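Joelheiras de luta Borov 70

Para quem passa o treino de joelhos no tapete — por opção ou por causa do adversário.

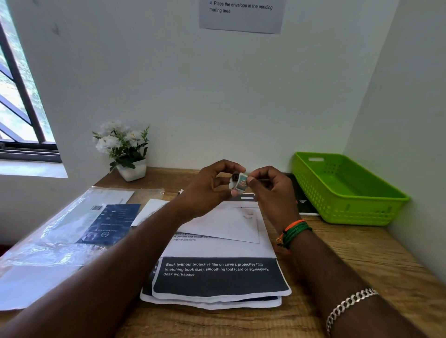
Um selo pequeno entre as pontas dos dedos, sobre a secretária.

A Borov 70 tem 4 mm de espuma na rótula e malha elástica atrás, onde as outras costumam enrolar-se como um crepe. Não melhora o double leg de ninguém, mas deixa tentar outra vez.

Vendida ao par, tamanhos S a XL. O M aperta: quem tem coxa de pesado que suba um número e esqueça o orgulho.

Lavar à mão, secar à sombra. O saco de desporto não conta como sombra.

Ref. 3294
Preço: 22 € o par
Reposição do XL em janeiro
Ver também: protetores de orelhas Grunar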